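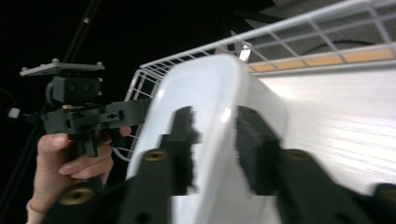 Home > Topics > Automation > Grippers and end tooling > Good practice

How often should gripper pads be checked and replaced?

We have 2 hand-held grippers and one fixed arm at work, and all of them take the same style of soft pad on the fingertips. The pads came with no paperwork. Our shop rule is "change when worn," and each shift reads that differently. One person swaps them at the first bit of fuzz and another runs them until parts start slipping. I have to write a proper rule for the binder by the end of October. Should it go by hours, by number of grips, or just by looking at them?

3 answers

Accepted answer
Go by grip count and back it up with a short look at the start of each shift. Hours don't tell you much, because a gripper can sit idle half the day. Our written rule on the Trarno line is 3,000 grips or visible damage, whichever comes first. Damage means any of these:

- the pad is lifting at a corner
- bare finger shows through at the contact face
- a chunk is missing
- the pad has gone hard or shiny

Fuzzy edges alone don't count with our foam. They may with yours, so ask whoever sells you the pads.

Change both pads of a pair together even if only one looks bad. If you put a new pad opposite an old one, the object gets pushed off center, and then people start adjusting the grip force to make up for it. Write the date and the count on a strip of tape and stick it on the tool case.

For the 3,000, don't copy our number. Run one pair until it starts to slip on your smoothest part, write down the count, do that a few times and set your limit well under the lowest one. Our lowest was 2,401 on an old batch of pads, and we ran a lower limit until that batch was used up.

Also put in the rule who is allowed to change pads and that the fixed arm gets locked out first. Hands between the fingers of a powered gripper is the thing an inspector will ask about.
Nazareno Carbone

Answer 2
We just look at them. Never had a problem.

Answer 3
Agree with counting, but check your screws at the same time. We had slipping on a Drakum arm that everybody blamed on pads and it was a loose finger. Now the sheet says pads, screws, cable, in that order, initials at the end. Keep glossy plastic parts clean too. Oil from hands will make a good pad slip and you will throw it out for no reason. Can't help with how to count on the hand-held ones, ours are all fixed.

Comments

lehnerfan: How do you count grips on a hand-held? Ours has no counter.

Nazareno Carbone: If it logs anything, use the log. Otherwise count finished parts and multiply by grips per part. Close enough for this.

shop_b: Does anybody have the sheet from answer 3 they could post?

lehnerfan: Thanks, parts count works for us. Prester pads by the way, if anyone has numbers for those.

Previous question | Next question | Ask | Back to top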